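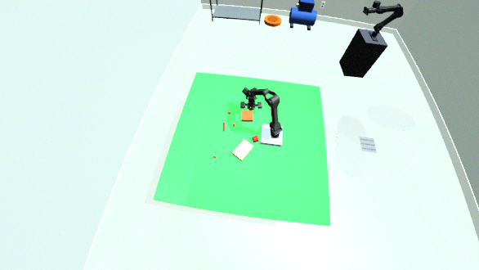

Green mat on a pale floor.

Notes > House > Floors

The spare room floor is finished. I started it in January and thought it would take two weekends. It took six.

The old carpet came up easily. Under it was a layer of gray felt that had stuck to the boards, and that had to be scraped off by hand. I filled 18 bags and took them to the dump in Elstead over several trips. Whoever laid the carpet had used far more staples than they needed, and I pulled them with pliers in the evenings after work.

I rented a sander from a place in Skusthorpe. They charge by the day and want it back by 5 p.m., so start early. I went through the coarse paper faster than planned and had to drive back for more.

For the finish I used a white floor paint. Two coats went on well. The third showed every brush mark near the door, so I sanded that part and did it again with a roller. It's better now, but I can still find the spot if I look for it.

The total came to $1,087. Of that, $300 was the sander and paper. The quote I had from a flooring company in Divmont was more than double, and they wouldn't have moved the furniture.

Next is the hallway, which has the same carpet and probably the same felt. I'm leaving it until the weather is warm enough to keep the windows open.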